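Pre-Run Safety Checklist, Simulated Arm Cells
Kornov Automation Lab, revised February 2018

Run this before every batch. Simulated cells get the same checks as real ones, and I love how much they catch!

1. Base and mounting
Arm fixed to its pedestal, no overlap between the two collision meshes. PASS
Comment: Pedestal top sits level in the Stilley layout. Lovely clean contact.

2. Stop controls
Red buttons on the base modeled and left clear of props. PASS

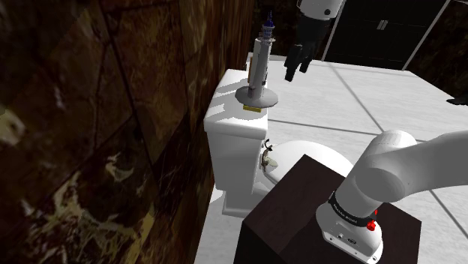

Comment: Stop response has its own test, so log it on the Boyer sheet. We ran it 4 times and got the same result every time, which made my morning.

3. Start pose
Fingers clear of fixtures and furniture before the first command. PASS
Comment: Keep the approach speed at 200 mm/s or lower until the first grasp is logged. Please don't bump it up to save time (I know, I know).

4. Tall props
Check wrist and elbow clearance as well as the fingertips. RECHECK
Comment: The lighthouse models are my favorite props and the best teachers we have. A thin antenna or spire is easy to miss in a coarse mesh, so use the fine one. The wrist comes in right over the red-and-white tower, and the paper towel roll stands next to it. Raise the travel height and repeat the sweep two times.

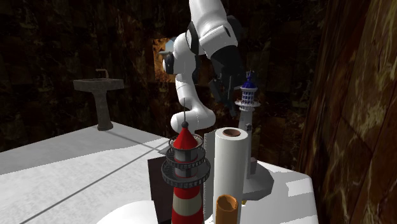 5. Logging
Seed, scene version and planner settings saved with the run. PASS
Comment: Gelletti export works great now. Old logs stay readable until June.

6. Sign-off
Item 4 open. No batch until the sweep is clean.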